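2025-08-22 – Vellport bench, two-arm folding build

Reprinted the left finger mount, 42 percent infill. No flex at the jaw root now. Homing offset 2887 on the left wrist, saved to config.

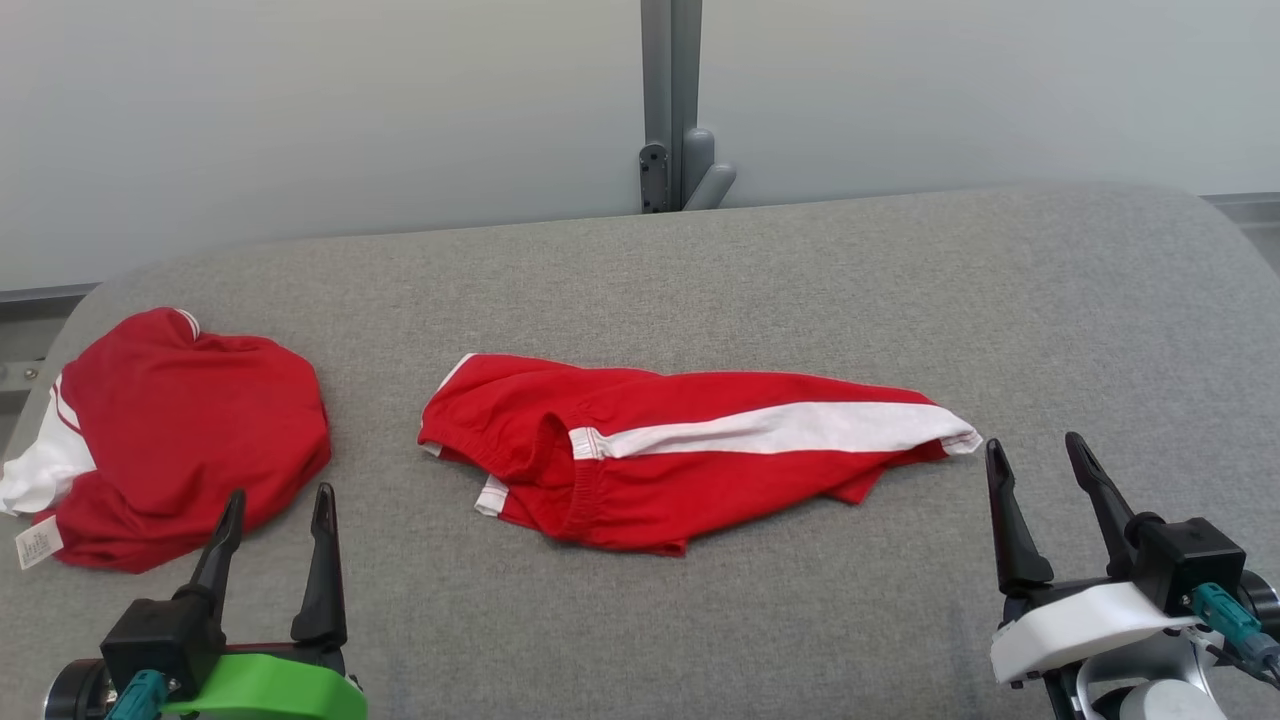 Start layout for the red set: heap on the left, striped shorts flat in the middle. 20 tries on the shorts, 15 clean grasps. Misses were mostly at the narrow end, right arm closing early.

To do: slow the right approach, recheck cable slack at the teal connectors.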